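**Fenska two-finger gripper, wedge tips**

I've had the Fenska on one of our two arms since November, and I'm still finding excuses to use it! The narrow tips are what sold me. Our old Godel jaws are wide and flat, great on boxes, but kind of clumsy once you want to get inside a rim (Kumudini swears by them anyway, so they're staying on the other arm).

Thin plastic cups are my go-to test because they tell you right away if your force setting is too high. I start low and creep up, one finger in, one finger out.

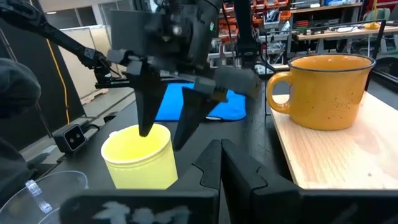
*Fenska tips at the yellow cup, one finger just inside the rim. Speckled mug on the board to the right.*

Weight is 237 grams with the tips on, and swapping tips takes me a couple of minutes with a hex key. I've put nearly 4,000 cycles on this set. The pads get checked every 500, and so far I've replaced one.

Works with the Seo controller out of the box. If you're on a Grallimance, you'll want the adapter cable, so add it to your order or email Shanthi Seneviratne and she'll sort you out.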